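Ticket 1001, egg trays, Kutcombe kitchen
Opened by Radek Štefanec

Hi again! So I'm still going back and forth with these pink plastic trays (the ones we ordered through Vondráček), and the back corner cup feels tight to me. 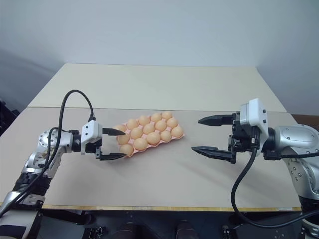
I tried jumbo eggs at home and they stuck, the regular ones were fine. Could we get one spare tray to compare?

Update: three eggs out on the table here, the rest still in their cups. 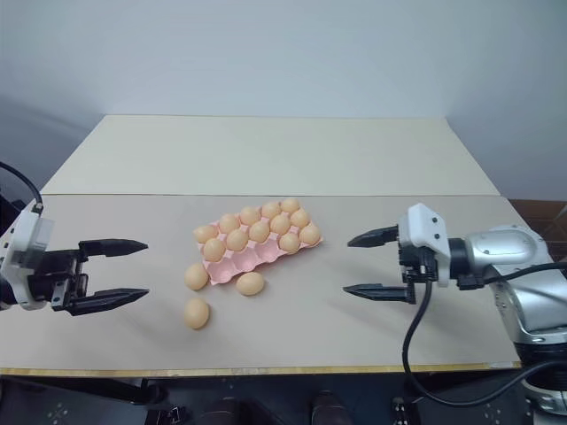
Stendby Kitchen Supplies Team, Destevthorpe

Thanks Radek! Spare tray is on its way, please leave the ticket open till you've tried it.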